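6. Checking the tracker before you believe it

The Voven tracking module reports a confidence score for each gripper, from 0 to 100. Earlier versions of this guide told you to start recording once both scores went green. Do not rely on that. Green means the software found something shaped like a marker and was pleased with itself. It says very little about whether the pose is right.

Allow yourself a full session for the steps below the first time. After that they go quickly.

6.1 Before you start

You need a finished camera calibration (section 4), both grippers paired, and the marker map loaded. If the map was made for a different pair of grippers, make a new one. The Terel client will load the old map without complaint and give you poses that look fine and are wrong by a few millimeters.

Caution: Do not run calibration and tracking at the same time. Version 3 lets you do it. The calibration file gets overwritten and there is no undo.

6.2 Static check

1. Put both grippers down where the overhead camera has a clear view of the marker cubes.

2. Open Tools > Pose Log and record 600 frames without touching anything.

3. Look at the spread in the log, not the average. The average is always flattering. If the position plot shows two separate bands, the solver is flipping between two answers for the same cube face. Turn on "Require two faces" and repeat.

4. Save the log with your session. If support asks for the score, send the log anyway.

6.3 Reach check

A static check passes in nearly every room, so passing it proves little. The reach check is where bad setups show themselves.

1. Stand at the furniture you plan to record at. A clear desk is easy on the tracker and tells you nothing about a busy tabletop with drawers and cubbies in it.

2. Hold both grippers out toward the work with the cubes up, then tilt one so that a single face points at the camera. 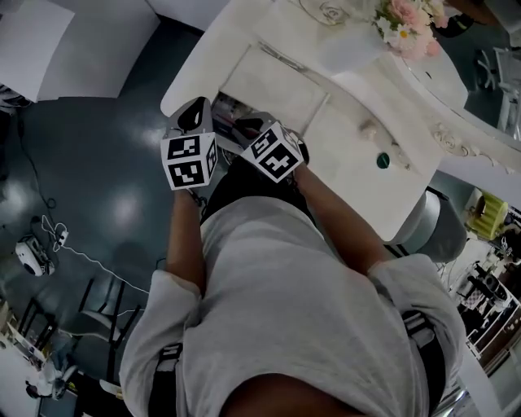 3. Hold still and read the two scores. Expect the tilted gripper to score lower. If both scores are the same to the digit, the client is probably showing you a held value. Restart the Pose Log and look again.

4. Bring the grippers close together, then apart. Watch the IDs in the side panel. They should never trade places. If they do, the marker map is at fault, and raising the filter strength will only hide it.

Note: Glossy floors and white furniture can push auto exposure around as the camera moves. Lock exposure in the Voven panel. The "Adaptive" setting is meant to deal with this. In our tests it dealt with it by lagging.

6.4 Filter settings

Smoothing is set to 11 by default. That makes for a lovely plot and late grasps. We suggest 3. The line will look rougher, and that roughness is your real data.

"Predict through occlusion" fills in poses while a cube is hidden. Leave it off for recording. If you must use it, turn on "Tag predicted frames" as well, or the planner will train on guesses with no way to tell them apart.

6.5 When to accept a setup

Accept it if the IDs stay put, the static log shows one band, and a replay in Terel puts each gripper where you remember holding it. A score of 81 that passes the replay is worth more than a higher one that has not been replayed.

If the replay drifts slowly to one side, go back to section 4. If it jumps, go back to 6.2, step 3.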